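Vunia Towel Cell
Two-arm folding station for laundries, up to 800 pieces a shift

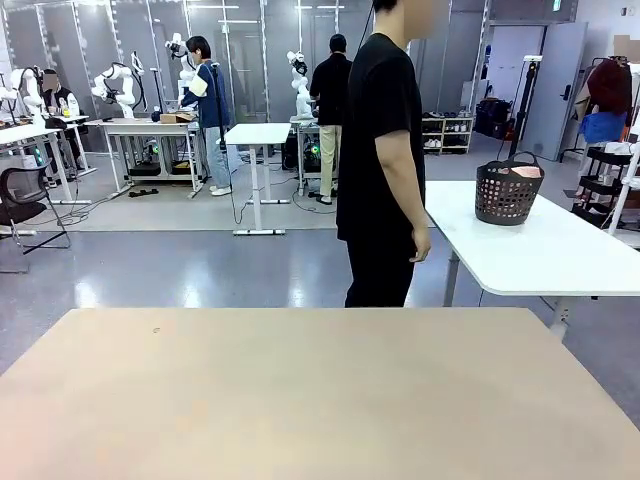

Staffing stays the same after installation. One attendant runs the cell and still sorts by hand. Arms mount on plain white tables, and a handheld controller on a cable is used to teach new folds.

Leif Dalen's crew at Savavard moved to checking and packing — less reaching, more walking. 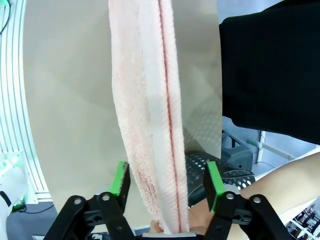 Finger pads are replaced every 600 hours. Training takes 24 hours, spread over March at most sites.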